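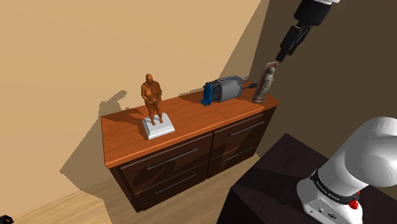 チケット番号 3,653
件名:チェスト天板上の置物に対する把持計画が、下降の直前で止まってしまう
対象製品:Jukar 卓上・棚上操作シミュレーションキット(評価ライセンス)
使用アセット:Stankevičius 室内家具と小物セット
窓口:Nurus サポートデスク
受付日:2023年5月6日
状態:解決済み(お客様確認後にクローズ)

お客様からの最初のご連絡

お世話になっております。Jukarを評価ライセンスで使わせていただいている者です。連休の終わりかけの土曜日にこのような長いメールをお送りしてしまい、申し訳ありません。お返事は週明けでまったくかまいませんので、お手すきのときに読んでいただければうれしいです。

私どもの部署では、家庭内の片づけ作業を扱う研究用に、シミュレーション環境をひとつ選んで年間契約をしようとしております。いくつか試した中でJukarは画面がきれいで、導入の手順書も親切で(手順書に用語集がついているのは本当に助かりました)、部内での評判もよく、できればこのまま決めてしまいたいという気持ちでおります。ただ、最後の確認として回している課題がどうしても通らず、契約の稟議を書く手が止まってしまいました。

課題というのは、壁付けのチェストの上に置物などをいくつか並べて、指定したものをアームで持ち上げ、同じ天板の上の別の位置へ移すというものです。家具と小物はStankevičiusのセットから選びました。持ち上げる対象は、赤みのある枠の中に立ち姿の人物像が入っている、少し古びた感じの置物です。ほかに、台座に乗った恰幅のよい人物の像と、モーターのような機械部品を並べています。

困っているのは、アームが置物のすぐそばまで行くのに、最後の下降に入るところで計画が失敗と判定されてしまうことです。記録には「到達可能な経路がありません」と出るだけで、どこにぶつかるのかが書かれていません。画面で見るかぎりはどこにも触れていないように見えるものですから、こちらの設定が悪いのか、それとも製品側の何かなのか、見当がつかずにおります。

試行は条件を変えずに50回まわしました。一度も把持まで進みませんでした。乱数の種は毎回変わる設定です。

先に自分で試したことを書いておきます。

アームの速度と加速度の上限を下げてみましたが、同じでした。
把持姿勢の候補を増やしてみましたが、計算に時間がかかるようになっただけで、結果は同じでした。
対象を機械部品に変えてみたところ、こちらも失敗しました。ただし止まる位置が違っていて、もっと高いところで止まります。
家具を食卓のテーブルに替えると、なんとすんなり成功します。置物も同じものです。

最後の結果を見て、これはチェストのほうに何かあるのだろうかと思いはじめたのですが、そこから先へ進めませんでした。設定ファイル一式と実行記録をまとめて添付いたします。どうぞよろしくお願いいたします。

Nurusサポートデスクからの一次回答

お問い合わせありがとうございます。Nurusサポートデスクです。お休みの日に、これほど丁寧に整理したご報告をいただきまして、担当一同とてもありがたく拝見しました。用語集のことまで書いてくださって、手順書を作った者に見せたところ、たいへん喜んでおりました。

さて本題です。テーブルでは成功してチェストでは失敗する、という切り分けをしてくださったおかげで、調べる範囲がずいぶん狭くなりました。いただいた設定ファイルをこちらの環境に読み込み、同じ現象が出ることを確認しております。まずは再現できましたので、その点はどうぞご安心ください。

ひとつ先にお詫びしなければならないのは、記録の文言についてです。「到達可能な経路がありません」という表示は、経路探索がどの理由で打ち切られても同じように出てしまいます。衝突の相手の名前を出すには詳細記録を有効にする必要があるのですが、手順書ではかなり後ろのほうの章に書いてあり、評価の段階で気づいていただくのは難しいと思います。以下の手順で有効にできます。

手順
1. プロジェクト設定を開き、「計画」の項目から「記録の詳しさ」を選びます。
2. 値を「標準」から「衝突相手を含む」に変更します。
3. 設定を保存し、シーンを読み込みなおします。再読み込みをしないと変更が反映されません。
4. 試行を一度だけ実行し、出力先のフォルダにできた衝突記録をお送りください。

あわせて、お手元のJukarに診断用の追加機能であるCidexが入っているかどうかもお知らせください。Cidexは見た目の形状に衝突形状を重ねて表示するもので、評価ライセンスでもお使いいただけます。初期状態では無効になっておりますので、追加機能の一覧で有効にしていただければ大丈夫です。

お客様からのご返信

さっそくのお返事をありがとうございました。詳細記録の件、たしかに手順書の後半にありました。読み飛ばしていたのは私のほうですので、どうぞお気になさらないでください。

教えていただいた通りに一度だけ実行したところ、衝突記録が出ました。相手の名前として、チェストの本体と、対象の置物の枠が並んでいます。天板と書いてあるのなら分かるのですが、アームのどの部分がどうやってチェストの本体に当たっているのか、ちょっと想像がつきません。記録ではアーム側は下のほうのリンクになっています。手先の話だとばかり思っていたので、驚きました。

Cidexも有効にしてみました。これは便利ですね! もっと早く知りたかったです。ただ、チェストの下のほうが半透明の色で塗られて表示されるのですが、これが正しいのかどうか、私には判断がつきませんでした。チェストは脚のない壁付けのもので、見た目では底と床の間があいています。その間の部分にも色がついています。

それから、置物のまわりにも、枠の外側にふくらんだような薄い塊が見えます。こちらは仕様でしょうか。

確認用に、グリッパーを開いたままチェストの上方で待たせた状態も保存しておきましたので、見ていただけますと助かります。手先に何も持たせていないこの姿勢では、衝突の警告は出ません。ここから対象へ寄っていくと、下降の手前で警告が出るという流れです。

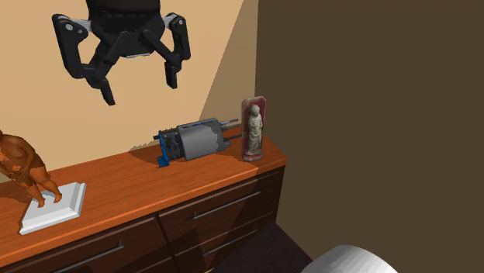
原因の調査結果(Nurusサポートデスク)

お待たせいたしました。お送りいただいた衝突記録と保存状態を開発の担当と一緒に見まして、原因がはっきりしましたのでご報告いたします。少し長くなりますが、お茶でも飲みながら読んでいただければと思います。

原因は2つあり、それぞれ別の場所で起きていました。

ひとつめ、チェストの衝突形状について。
Stankevičiusの家具には、床に置く型と壁に付ける型があります。Jukarは家具を読み込むときに、衝突形状の底を床の高さまで自動で延ばす処理を行っています。床置きの家具で、脚のすき間に小物が入り込んで計算が不安定になるのを防ぐために入れたものです。壁付けの家具ではこの処理を飛ばすはずなのですが、お使いのチェストは分類の札が「床置き」のままになっておりました。そのため、見た目では宙に浮いているのに、計算の上では床まで詰まった箱として扱われていたことになります。Cidexで色がついていた部分が、まさにその箱です。ご覧になった通りで、ご判断がつかなかったのも当然かと思います。

お使いの配置では、アームの台がチェストのかなり近くにあります。対象の置物へ寄る姿勢をとると、下側のリンクの安全余裕が、この延ばされた箱にわずかに重なってしまいます。手先の動きには問題がないのに計画全体が却下されていたのは、このためでした。テーブルに替えると成功したのは、テーブルのほうは分類も衝突形状も正しく、しかも台から少し離れた位置に置かれていたからです。

ふたつめ、置物の衝突形状について。
人物像の入った赤みのある置物は、上の角が丸く、内側に像が入った形をしています。衝突形状のほうは、全体をひとまとめに包む簡略化された外形になっていました。これ自体は仕様なのですが、余裕の値が小物としては大きすぎて、指を差し入れるための場所が残っていませんでした。枠の外側にふくらんだ塊が見えるとのことでしたが、その塊が余裕の部分です。

機械部品を対象にしたときに、もっと高いところで止まるというご報告についても確認しました。こちらの部品は外へ伸びた細い部分も含めてひとつの外形で包まれており、余裕の値も置物と同じでした。アームが寄っていくとかなり早い段階で重なりが生じるため、高い位置で止まっていたようです。原因としてはふたつめと同じものです。

修正の手順

アセットの修正版は準備を進めておりますが、評価のご予定もおありかと思いますので、まずはお手元で直していただける方法をご案内いたします。元のファイルは必ず複製を取ってから作業なさってください。

1. シーンを閉じ、アセット管理の画面から該当のチェストを選びます。
2. 「分類」の欄を「床置き」から「壁付け」に変更します。保存のときに衝突形状を作りなおすかどうかを聞かれますので、「作りなおす」を選んでください。
3. 続けて人物像の入った置物を選び、「衝突形状」の欄を「全体を包む」から「部分ごとに分ける」に変更します。機械部品のほうも同じように変更してください。
4. 余裕の値を6ミリから2ミリに下げます。単位の表示が画面によってメートルになっていることがありますので、お気をつけください。
5. キャッシュのフォルダを空にします。これをしないと古い衝突形状がそのまま使われます。
6. シーンを開きなおし、Cidexの重ね表示で、チェストの底と床の間に色がついていないことを確認します。
7. 試行を一度実行し、問題がなければ元の設定に戻してまとめて実行してください。

台座に乗った人物の像については、今回は動かす対象ではありませんので、余裕の値を変えなくても差し支えありません。もし後で対象に加えるご予定がありましたら、そのときに同じ変更をしていただければと思います。

お客様からのご返信

ご丁寧なご説明をありがとうございました。本当にお茶を飲みながら読みました(途中でお代わりをしました)。床置きの家具のための処理が、壁付けのほうで悪さをしていたとは、自分だけではとうてい分からなかったと思います。

手順の通りに作業しましたが、一度目はうまくいかず、少し慌てました。キャッシュを空にするのを忘れておりました。書いてくださっていたのに、すみません。空にして開きなおしたら、チェストの下の色はきれいに消えました。

試行のほうは、人物像の入った置物は持ち上がるようになりました! 画面の前で思わず声が出て、隣の席の人に笑われてしまいました。

機械部品のほうは、把持はできるものの、持ち上げる途中で向きが傾いてしまうことがあります。これは製品の不具合というより、私の作った把持姿勢の候補が良くないのかもしれません。横倒しに置いてある部品なので、どこをつかめばよいのか迷いながら候補を作っておりました。もし何かこつのようなものがあれば教えていただけるとありがたいです。このチケットの範囲から外れるようでしたら、別に立てなおします。

Nurusサポートデスクからの回答

うまくいったとのこと、こちらまでうれしくなりました。声が出たというくだりは、失礼ながら開発の席でも読み上げさせていただきました。

キャッシュの件は、私どもの案内のしかたにも改善の余地があると思っております。衝突形状を作りなおしたときに、古いキャッシュが残っていれば画面でお知らせする、という要望を開発に上げました。記録の文言を初期設定のままでも分かりやすくする件も、あわせて上げております。

機械部品の傾きについて、このチケットの中でお答えしても問題ありませんので、そのまま書かせていただきますね。部品の重心は、初期値では衝突形状の中心に置かれています。今回、形状を部分ごとに分けたことで、細く伸びた部分の分だけ中心が寄っている可能性があります。アセット管理の「質量」の欄に「太い円筒の中心を使う」という選択肢がありますので、こちらに切り替えてみてください。把持姿勢は、円筒の胴を上から挟む形の候補を優先していただくと安定しやすいです。端の金具や細い棒の部分をつかむ候補は、外してしまってかまいません。

なお、製品版をご契約いただいた場合にも、評価ライセンスで作られたシーンや設定はそのまま引き継がれます。今回お直しいただいたアセットも消えませんので、作業が無駄になることはございません。

お客様からのご返信

重心の設定を切り替えたところ、傾きがだいぶ落ち着きました。端をつかむ候補を外したのも効いているように思います。まだときどき持ち上げた後に少し揺れますが、こちらは動作の速さの問題のようですので、自分で調整してみます。

稟議のほうも書きはじめました。費用の欄で一点だけ確認させてください。Cidexは製品版でも追加料金なしで使えるという理解で合っておりますでしょうか。今回のことで、これがないと困る体になってしまいました。

Nurusサポートデスクからの回答

はい、Cidexは製品版にも含まれておりますので、追加の費用はかかりません。お見積もりの内訳にも機能名を載せるよう営業の担当に伝えておきます。稟議にそのまま添付していただけるかと思います。

Stankevičiusのセットの修正版は10月の定期更新に入る予定です。更新の際、お手元で変更なさった分類や余裕の値が上書きされることがあります。更新の画面で「手元の変更を残す」に印を付けてから進めてください。

内部メモ(お客様に共有済み)

壁付けの家具で分類が「床置き」のままになっているものが、同じセットの棚にもありました。修正版の対象に含めます。
手順書の「うまく把持できないとき」の章に、詳細記録とCidexへの案内を前のほうへ移す作業を依頼済みです。
余裕の値の単位が画面によって異なる件は、別チケットに分けました。

クローズの確認

お客様より、解決として閉じてよいとのご返信をいただきました。揺れの調整で行き詰まられた場合は、このチケットに返信していただければ同じ担当が拝見します。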